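The Pause Before the Grab

For most of November, two robot arms in a back room at Prekari spent their working hours tidying a table. They put things in containers, the table was reset, and they did it again. The group ran 1,223 trials that way, and the result fits in one sentence: an arm that is allowed to wait picks up more.

The method is called Skamik. It was written by Blažena Říha and Kornél Fodor, who had grown tired of watching two arms reach for the same thing. Under the older setup, both arms planned at once and both moved at once. When their plans crossed, one backed off late and often knocked something over on the way.

Skamik makes one arm hold its position while the other finishes its grasp. The waiting arm keeps its fingers open and keeps updating its own plan. It moves only when the first arm reports a steady grip.

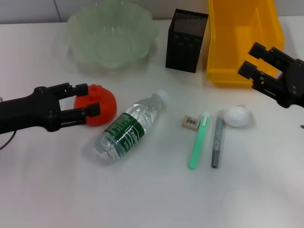 The left gripper holds a soft red-orange toy while the right one stays open over the smaller items.

"People see the second arm doing nothing and think it's broken," Fodor says. "It's picking its next target. The crumpled paper is hard, the pen is harder, and it needs the time."

Each trial used 16 planning steps at most. Trials that ran over were counted as failures, even if the table ended up clear. Říha insisted on that rule, and it cost the method some of its score. Of the last 96 trials, Skamik finished all but two.

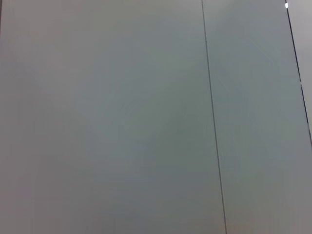 Skamik does not treat every camera the same way. Each one gets a weight, and the weight drops when the view holds little the planner can use. A wrist view can be nothing but smooth gray panels and a couple of thin slanting seams, with no object to grasp anywhere in it. The older planner gave a view like that full weight and sometimes took a seam for the edge of a thing. Skamik scores it low and leans on the head camera until something better comes in.

Vasco Abreu, who reviewed the code for Drilum, would like to see the method tried with heavier objects. Říha says that comes next, along with a third arm.

Related stories
Hoarau's Sorting Line Gets a Second Shift
Gilles Brunet on Teaching Grippers to Let Go
What a Wrist Camera Misses

Contact the editors | Copyright, all rights reserved | Back to top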